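Larnar garment steamer, six weeks in

I've never been an ironing person. The board squeaks, it takes up half the landing, and by the time I've got one sleeve flat I've creased the other. So when my sister passed on her old iron I said thanks very much, put it under the stairs and bought a Larnar steamer instead.

It heats up while I'm brushing my teeth and the tank lasts nearly 34 minutes, enough for a week of work shirts and a dress if I don't dawdle. Linen is hard going – you need two passes and a good tug at the hem – but cotton and jersey come up lovely. I even did the spare room curtains without taking them down!

The grumbles. The lead is stiff and always wants to curl back on itself. The filler cap is fiddly with wet hands (mine has been under the sofa twice already). And it does spit a bit if you tip it too far forward, so keep it upright near anything silky. The Zallau I had before never spat, but it weighed a ton and died in September.

T-shirts are where I've saved the most time. I steam them on a hanger, let them cool and fold them on the bed, and they go in the drawer looking quite respectable.
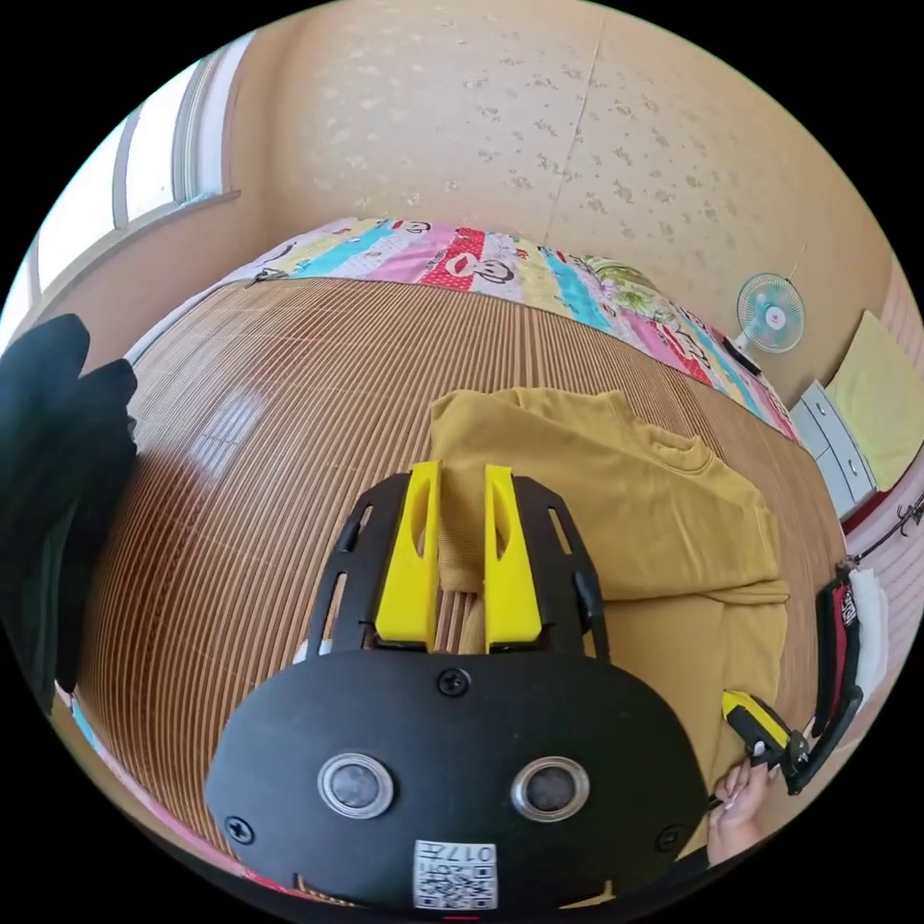
Issue 80

Would I buy it again? Yes, though I'd wait for an offer. Hudec have a cheaper one with a smaller tank, and if you only do the odd blouse that would probably do you fine.

Natália Hrnčiar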